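Home Explore Notifications Messages Profile

Rakiya Olatunji
Thread

OK I have wanted to talk about this table for weeks and it's Saturday and I have coffee, so you're getting the whole thing. Table thread!

Background for anyone new: we moved in December with two chairs, a mattress and no table at all. We ate off a moving box until the middle gave out under a pot of stew. (The stew survived. The box did not.)

I wanted wood. Pale wood, with grain you can see from across the room. Every time I told somebody this they sent me a link to something gray.

Then Zainab Aliyu, who has the best eye of anyone I know, texted me a listing from the secondhand place on the Rodside end of town. One blurry picture, "table, light, good condition," $134. I was in the car before I'd finished reading it.

It was at the back under a stack of picture frames and a bread machine. I moved the bread machine, saw about a foot of the top, and that was it for me. I didn't even check the legs! Please check the legs when you buy a table. Mine turned out fine but I can't take credit for it.

Getting it home was Femi Ibrahim and his brother-in-law's van, plus a lot of shouting on the stairs. It would not go round the landing. We tried it upside down, we tried it on end, we took a break and ate oranges. Femi finally took the legs off, which took him four minutes, after we'd spent most of an hour not taking the legs off.

So then it was in, and it was dirty. Sticky in the way old kitchen things get sticky, with rings all over one end and something like candle wax near the other.

I asked on here how to clean it and got up to 14 different answers, and half of them would have ruined it. Thank you to the person who said vinegar and the nine people who yelled at that person.

What I did: a drop of dish soap in a bowl of warm water, a soft cloth wrung out until it was barely damp, and wiping along the grain. Dry cloth right behind it. Small sections. I put on a podcast and did the whole top twice.

The wax came off with the edge of an old library card. Put the card nearly flat and push slowly. If it fights you, stop and warm the wax a little with your hand.

And then the color came up. I'd thought it was a sort of tired beige and it's honey! Pale, pale honey. I called my mother to describe it to her and she let me go on for much longer than I deserved.

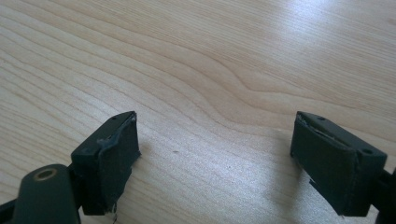

My favorite part is the swirl. Most of the grain runs along in these long easy lines and then it gets to one spot and dips down and comes back up, like it had to go around something. The lines bunch up close together there and then they relax again on the other side. I put my mug next to it every morning. Next to it, never on it.

Musa Ogunleye knows wood (he built all of the shelves at Eze, if you've been in) and I asked him what makes it do that. He said he'd guess there was a knot or a branch close by when the tree was growing and the wood had to grow around it. He also said people used to pick those boards out and put them on the underside. The underside!!

The finish has a little bit of a shine to it, not a lot. When the light hits it hard you lose the grain completely in that spot and it goes almost white, and then you move your head and it's back. I've spent a silly amount of time moving my head.

A few people wanted to know if I'm going to sand it and redo it. No. Musa looked it over and said the finish is sound, and if I sand it I'm signing up for a week of dust and a surface that might come out a different color. I like this color. I'm leaving it alone.

Things I've learned about living with a light table, for those of you shopping for one:

Crumbs of dark bread show. Beet juice shows. Turmeric I haven't tested and do not plan to. We cook with it plenty and I now put the pot on a folded towel on top of a trivet like it's a bomb.

Little specks drive you nuts for a while. You see one, you wipe it, sometimes it goes and sometimes it's just part of the table. After the first couple weeks I quit chasing them. Mostly quit.

Coasters: I bought the cork ones from Witby and they're good, they don't stick to the glass and come up with it when you take a drink. I keep them in the middle in a stack so guests can reach them without being asked. Nnamdi Oyewole still uses the mail as a coaster. I have stopped opening mail in front of Nnamdi.

Wipe along the grain, I know I said it already. Going across it I kept leaving lint behind.

No tablecloth! I was given a beautiful one as a moving present and it lives on the back of the couch now, where it looks great, and the table gets to be seen.

Somebody asked what kind of wood it is. I don't know! There's no label anywhere. Zainab says ash, Femi says oak with total confidence and no evidence, and Musa said he'd want to see a cut end before he said anything. If you restore furniture and you have opinions, my replies are open and I will read every single one.

We had six people around it last night for the first time, two of them on step stools. Rice, fried plantains, a pepper sauce that made Zainab go stand by the window. Everybody had their elbows on the table and I kept looking at it while people were telling me things. Sorry to everyone who was telling me things.

Next job is chairs. Cadeo has a pair of spindle-back ones I keep going in to visit, a bit darker than the table, and I can't decide if I want them to match or not. Tell me your chair thoughts. I have until people get tired of the step stools.

Oh, and the bread machine was still there when I went back to say thanks. So I also have a bread machine. Separate thread.

More from Rakiya Olatunji
The moving box dinners, ranked
I bought the bread machine
Does anybody need a bed frame, free, must collect
Plantains: how ripe is too ripe
Paint samples for the hallway, please vote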